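Karnen Handling Cell – Gripper Comparison
Progress report no. 3 to the Motmont programme office
Prepared by Danang Pattinasarany
September 4, 2019

Status
Work package 2 is complete except for the repeat runs on the second arm controller. Work package 3 (camera position) started two weeks behind plan. The delay came from the late delivery of the wrist bracket, which had to be redrawn when the first version fouled the cable guide. Spending is within the agreed limit.

Grippers
Two grippers were compared on bin picking of round circuit boards. Gripper A is a parallel type with flat black fingers. Gripper B is a three-point type with soft tips, on loan from Idow. Both were fitted to the same arm and driven through the same controller, with the same approach speed and the same limit on closing force.

Gripper A made 1,026 attempts and completed 707 picks. Gripper B was stopped after 357 attempts. Its tips closed on the tall capacitors in preference to the board edge, and Severyn Horobets judged that further runs would damage stock without adding to the result. Gripper B remains of interest for the bare boards in work package 5.

Most of the failures with gripper A fall into two groups. In the first, one finger lands on top of the board and the arm stops on the force limit. In the second, the fingers close on the notched part of the outline and the board turns as it is lifted. The second group is the harder one to deal with, as the grip looks sound to the controller until the board is clear of the bin floor. A check on finger opening, made just after lift, has been added and catches part of these cases.

Camera
The wrist camera gives a usable view of the board and both fingers down to the last stage of the approach. Glare from the bin floor is the main fault. With overhead lighting the board finder sometimes joins a bright patch to the board outline and returns a centre that is too low. Shorter exposure helps, but the black surface parts are then lost. A matt liner for the bin has been ordered from Pollock and will be tried first, before any change to the lighting.

The fixed overhead camera was also tried. It copes better with glare – the angle is kinder – but the arm blocks its view for the whole of the final approach. We propose to keep it for the first search only.

Controller
The older controller adds a pause between the camera result and the start of the move. The newer unit does not, but its gripper port dropped out on 10 occasions during set-up. Latifa Kamel has traced this to a setting in the port driver. The repeat runs will be made once the fix has been loaded on both units.

Next period
Repeat runs with gripper A on the newer controller. Trial of the matt liner. Narrower fingertips, drawn and ready for cutting. No change to the budget is requested.
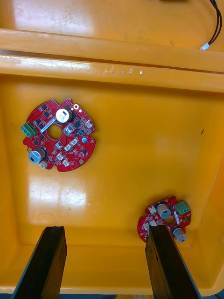 Zuzanna Chmielewska asked whether the narrower fingertips should wait until the liner has been tried, as changing both in the same period would make it hard to say which of them had moved the pick rate.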